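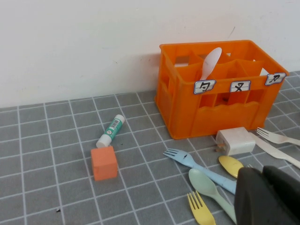
Racheter les parts d'un associé qui s'en va : par où commencer ?

Bonjour ! On est trois chez Odov et l'un de nous veut vendre ses 26 %. Un fonds, Teoh, lui tourne autour. Peut-on passer avant eux ? On adore cette boîte, on veut la garder !

3 réponses · 9 partages

Réponse 1
Oui, et c'est une super aventure ! Relisez vos statuts, cherchez la clause d'agrément et le droit de préemption. Chez Furker, on a racheté comme ça, en payant sur 24 mois. Prévoyez jusqu'à 4000 euros d'avocat, ça les vaut largement.

Réponse 2
voyez avec votre banque

Réponse 3
D'accord avec la première réponse. Vérifiez aussi le délai pour répondre à l'offre, le nôtre était très court (SAS). Et faites évaluer les parts avant de parler prix avec lui. Foncez !

Utile ? 24 votes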